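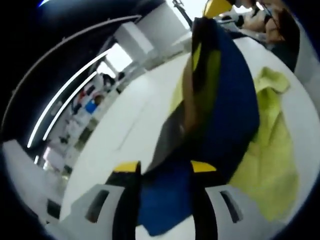
Folding is a con put about by people who sell chests of drawers, or so a reader in Stivthorpe maintains in a letter to this magazine. Everything she owns goes into one deep basket, and she dresses from the top down, like an archaeologist. She has not ironed since a wedding in July and intends to keep it that way.

I envied her for most of a morning. Then I went back to my own pile, which had been on the spare bed long enough to have its own postcode.

The trouble with laundry is that washing it is the easy part. The machine does that while you stand about feeling industrious. Folding has no machine in my house, only me, and I was taught by a mother who could square off a fitted sheet in the time it takes to boil an egg. I did not inherit the gift. My towels come out as trapeziums.

Last spring I paid 40 pounds for an evening class in Miltgate called Adomaitis Method: Order for the Linen Cupboard. It lasted 2 hours and we spent most of the first on flannels. I also own a Ukora folding board, a hinged plastic affair that promises a shop-perfect shirt every time and now lives behind the wardrobe, where it keeps the draught out rather well.

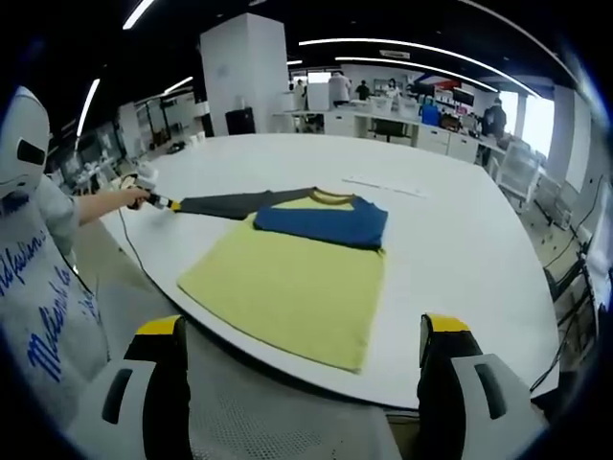

T-shirts are where my good intentions generally come to grief. A plain white one is forgiving, and if you get it crooked it merely looks relaxed. Anything with contrasting sleeves shows up every lapse. Take a raglan with a lime-yellow body, one royal-blue sleeve laid across the top and a charcoal one stuck straight out to the side: until that second sleeve is brought in, the whole garment looks as if it is hailing a taxi. The class advice was to deal with both sleeves before touching the hem. I always start with the hem.

I have at least learnt to use a proper table. The bed is too soft, and too easy to lie down on. By teatime the pile was down to the odd socks, which have gone back in the drawer as they were.

Contact the features desk | © Miltgate Magazine | Back to top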